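3.2 Coleta de demonstrações

As demonstrações foram gravadas por teleoperação no laboratório da Neves, com o braço Rovow e uma câmera montada junto ao punho. Cada operador recebeu 50 tentativas de treino, descartadas, antes de começar a gravar. O conjunto final tem 1000 episódios, dos quais 197 foram reservados para validação (Figura 3). 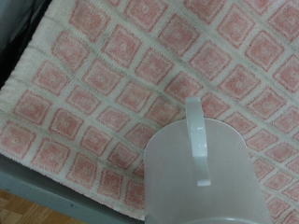

Figura 3. Imagem da câmera do punho durante a coleta.

A política recebe apenas a imagem do punho e o estado das juntas, sem vista externa. Em testes preliminares, feitos em maio, o modelo tendia a aproximar-se pelo corpo dos objetos. Passamos então a incluir objetos com alça, como o copo branco translúcido sobre o tapete de quadrados rosa, e a anotar em cada episódio o ponto de preensão escolhido pelo operador. A anotação foi revista por Isauro Cisneros. Episódios com perda de quadros foram excluídos antes da divisão.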